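Cleltimico Data Guide
Section 4: Checking a hand-held gripper recording before you train on it
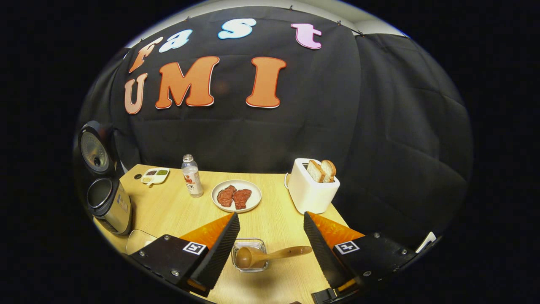 4.1 Before you start

Read this section even if the import tool reported no errors. It tests whether a file opens, and says little about whether the demonstration is worth learning from.

4.2 Steps

1. Open the first image of the recording. Both finger tags should be in view, one on each side.
2. Step forward to the point where the fingers close. If either tag drops out, mark the span and do not let the tool fill in the gap.
3. Compare the computed finger opening with what you see. Trust your eyes first.
4. Play the whole recording at normal speed. Reject it if the operator hesitates or regrasps.
5. Repeat for a random sample from each table layout.

Note: The Oken set began with 3,327 recordings. We kept 1,519. The larger number still gets quoted – treat it as a count of files.

Caution: A policy trained on one table can score well on that table and fail on the next. Hold out at least one full layout, backdrop included. We have yet to see a result on a single layout that convinced us of anything wider.

4.3 If the scores look too good

Check for near-duplicates across the training and test splits. In the Fastholm run we found 528. Remove them and score again before you report a figure.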